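Peg insertion on the marble sheet: 250 demos vs 3147

remdale_k
Results for the red plate task are in. Same arm and same gripper for both policies, metal pegs, one fixed camera.
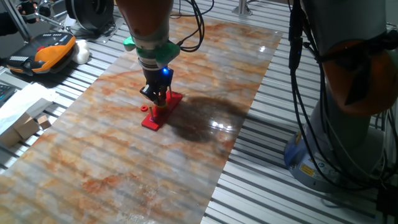
Baveo: Did you retrain from scratch for the small set, or cut down the big run? It matters for the comparison.

remdale_k
From scratch, both of them. The 250 were picked at random out of the 3147. Five seeds each, 10 trials per seed. The small set lost by two trials overall.

tultatow
Two trials out of 50 is nothing. I wouldn't call that a loss. I also wouldn't call it a result until you move the plate further than you do now.

remdale_k
The plate start position is random inside a hand's width. Angle too, but only a little.

tultatow
That's my point. With a range that small, 250 demos covers it. Of course the other 2897 add nothing.

Baveo
I don't agree. We had a similar range at Radebe and the small policy kept jamming at the rim of the hole. The approach was fine, it was the last few millimetres. Where did your failures happen?

remdale_k
Mostly at the rim, for both. The small one also stopped short a few times and just hovered.

Baveo
Then split the score: reached the hole, and fully seated. One number hides it.

tultatow
Fine with that, but widen the range as well. And try a dull sheet. Glare on a glossy surface moves about with the lights and you only have the one camera.

remdale_k
Lights were fixed for all trials. I can do the split score from the logs tonight. Wider range will have to wait until May, the cell is booked.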